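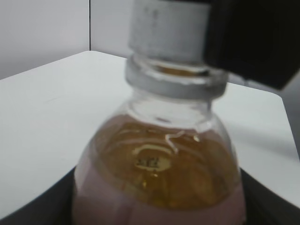 Progress report, bottle handling cell, Grimside site
Period: May to 2020-10-30
Prepared for Hisadwood, equipment grant

1. Status
The cell is set up and running single bottles. Work this period went into the gripper and the wrist camera.

2. Gripper
Finger pads were replaced after 200 cycles when the left pad showed wear at the lower corner. Both fingers were re-squared to the mounting plate and the screws marked with paint. Closing force is set at 17 N. At higher settings clear plastic bottles deformed at the shoulder, so the grip point was moved up to the neck and cap.

3. Wrist camera
The bracket had worked loose and was refitted with thread lock. Hand-eye calibration was repeated with 50 poses. Focus at close range is still soft, and small markings on the bottle cannot be read. A shorter lens is on order from Krajčí.

4. Maintenance
Pads and cable strain relief are inspected weekly. The axis 2 cable was rerouted after rubbing on the elbow cover. Grease is due at the next shutdown.

5. Open items
Lens delivery not confirmed.
Spare pad set to be quoted by Bumwood.
Cap detection to be retested with amber liquids once the lens is fitted.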